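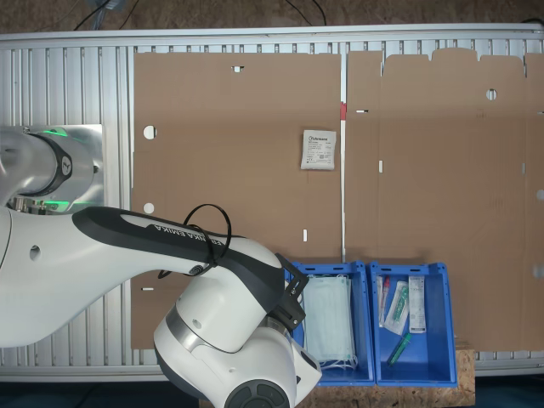 Bras Franka Emika au-dessus d'un poste de tri ; à gauche, le bac des masques chirurgicaux.

Quartey est un kit de tri et de préparation de petit matériel médical pour bras robotisé, édité par l'atelier Clallex, à Rusau. Il réunit un jeu de bacs, un assortiment de consommables (masques, tubes, écouvillons emballés, petites boîtes), un logiciel de tâches nommé Brererus et un manuel d'exercices en français. Le bras n'est pas fourni. Le kit s'adresse surtout aux écoles d'ingénieurs, aux lycées techniques et aux laboratoires qui veulent travailler la saisie d'objets ordinaires, c'est-à-dire tout ce qui glisse, s'aplatit, roule ou s'emmêle.

Origine du nom

Quartey était d'abord le nom de code d'un banc d'essai interne de Clallex. Il a été gardé pour la version publique, diffusée en avril dans une poignée d'établissements de la région de Rusau avant d'être proposée plus largement. La première notice, tirée à 50 exemplaires, est assez recherchée par les amateurs : elle contient un chapitre sur le pliage des masques qui a disparu des suivantes, et c'est bien dommage, car il était remarquable de précision.

Contenu

Les bacs sont des modèles empilables à bec, ouverts sur l'avant, en plastique bleu. Ils se posent côte à côte, au contact les uns des autres, et leur ordre est déclaré dans Brererus au début de chaque séance. L'assortiment compte 40 articles répartis en familles. Les masques sont de loin la famille la plus intéressante : une pile paraît régulière, mais les élastiques dépassent, s'accrochent entre eux, et l'article du dessous suit volontiers celui du dessus. Les tubes à bouchon posent un problème tout différent, celui de l'orientation. Un tube debout contre une paroi ne se prend pas comme un tube couché en diagonale, et le manuel consacre de très belles pages à cette seule question.

Les sachets plats, enfin, se saisissent mal sur une surface dure. Clallex conseille de couvrir le plateau de carton ondulé, en feuilles récupérées sur des emballages dépliés. Les trous et les encoches ne gênent pas, à condition d'éviter d'y poser un article fin. Cette solution de fortune fonctionne très bien sur les tables en profilé rainuré, dont les gorges avalent sinon les petits objets avec une constance admirable.

Installation

Le bras se fixe sur une platine en bout de table, assez près des bacs pour que la pince les atteigne par le dessus sans que le coude arrive en butée. Il faut prévoir du mou dans les câbles au niveau du poignet. La caméra, si l'on en utilise une, se monte sur la pince ou sur un montant du châssis ; Brererus accepte les deux dispositions, séparément ou ensemble.
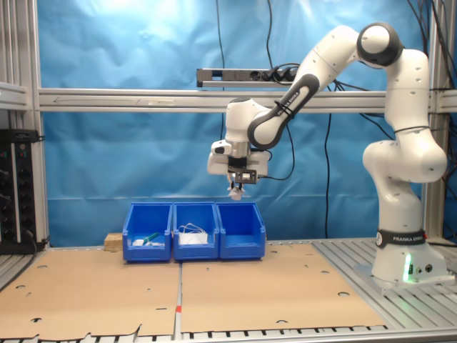
Un fond uni derrière la table est recommandé pour les exercices de vision. Le manuel propose un drap tendu, mais précise qu'un tissu froissé convient aux groupes avancés, puisque les plis et les reflets obligent à régler plus finement la détection. Voilà un bel exemple de l'esprit du kit, qui transforme presque chaque défaut de la salle en exercice !

Le logiciel Brererus

Brererus enchaîne 17 exercices, du simple transfert d'une boîte d'un bac à l'autre jusqu'à la composition d'un lot complet à partir d'une liste. Un bac peut rester vide et servir de destination, ou être ajouté en cours de séance. Chaque essai est enregistré avec les trajectoires et l'état de la pince, et les fichiers produits sont dans un format texte lisible sans outil particulier. La bibliothèque livrée avec le logiciel contient environ 3000 essais commentés, y compris les ratés, classés par type d'échec. Cette collection d'échecs est sans doute la partie la plus précieuse de l'ensemble : on y apprend énormément sur les câbles souples, que le débutant croit faciles et qui restent l'article le plus redouté de l'assortiment.

Accueil et critiques

Les enseignants de Rusau ont salué la clarté du manuel et le choix d'objets réels en lieu et place de cubes. Deux reproches reviennent souvent. Les consommables s'abîment vite, surtout les masques, et le réassort n'est vendu que par lot complet. L'éditeur de listes de Brererus, de son côté, ne permet pas encore d'annuler une suppression. La version publiée le 24 mars 2026 corrige plusieurs défauts de calibrage, mais laisse celui-là en l'état.

Voir aussi

Prise et dépose
Préparation de commandes automatisée
Bac à bec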